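Mulgate 3, Reviewed: A Task Planner That Wants to Talk About Lids

I have used Mulgate since the first version, when installing it took a whole afternoon and most of my goodwill. Version 3 installs in 18 minutes. I spent nine of them reading a license agreement that refers to me throughout as "the integrator."

For newcomers, Mulgate sits between your perception stack and your motion controller and decides what the arm should do next. You give it a goal in a small text language called Tisby, and it gives you back a list of steps with conditions attached. Our perception is Brunet, our controller is the stock one, and our patience is limited.

The big change is how it handles containers. The old planner treated a covered object as a missing object and would go looking for it elsewhere on the table, with great confidence. Now a lid is its own kind of thing. It can be on, off or held, and whatever sits under it stays in the world model the entire time. I wrote the bamboo steamer task in 50 lines of Tisby. The same job in version 2 took me two files and a Python script I'm not proud of.
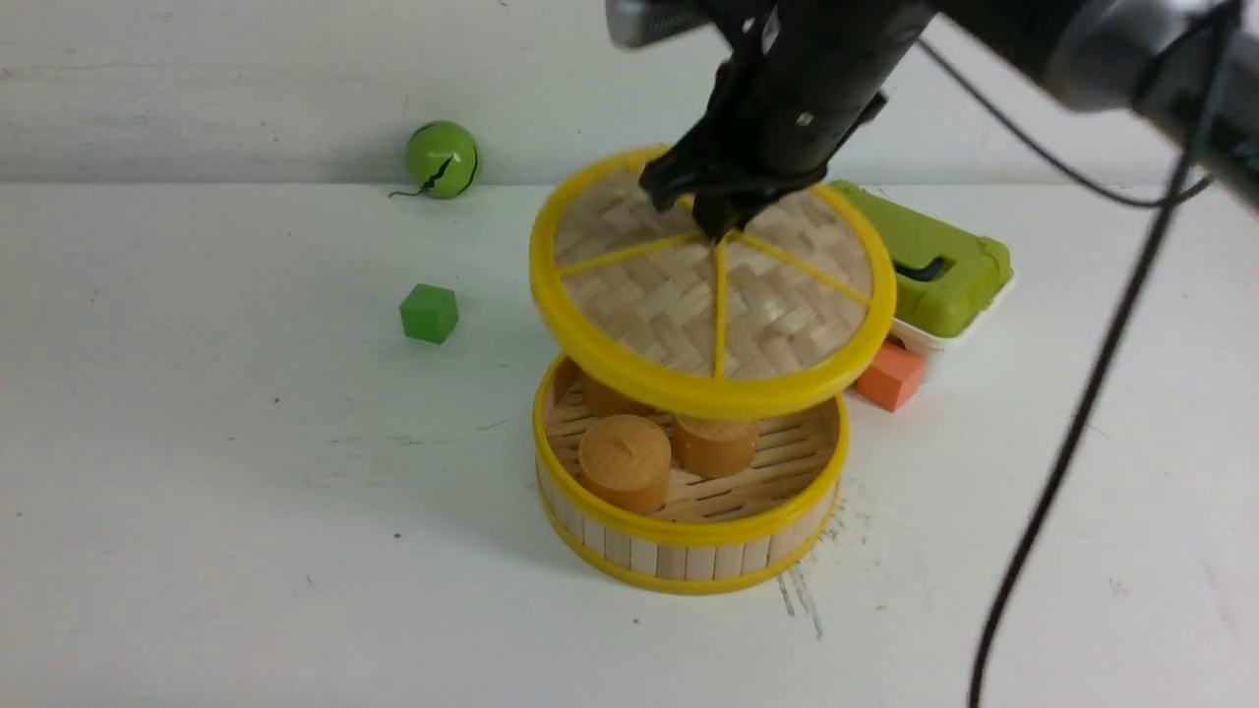 Grasp selection has improved too, mostly by getting out of the way. You can pin a grasp point to a named feature, and the planner will stop proposing clever alternatives along the rim. The setting for this is called "defer," and it is off by default, for reasons known only to the release notes, which don't mention it.

Then there's the log viewer. Kathleen Buckley, who shares the bench with me, ran one lid task with logging set to full and got 1,101 entries, most of them saying that the lid was still held. There is a filter. It filters by time, which would be handy if I knew when things had gone wrong. Dorota Sikora's plugin, Rudik, groups entries by state change, and I would install it before you do anything else.

Replanning is still slow when an object gets nudged partway through a step. The arm stops and waits while the planner reconsiders its whole life. You can shorten this by marking the clutter as ignored, one object at a time, in a dialog that closes after each one.

I'm keeping it. If you only move blocks from one spot to another, version 2 will do that just as well and the license is shorter. If your work involves anything with a cover on it, upgrade, turn on "defer," and get Rudik.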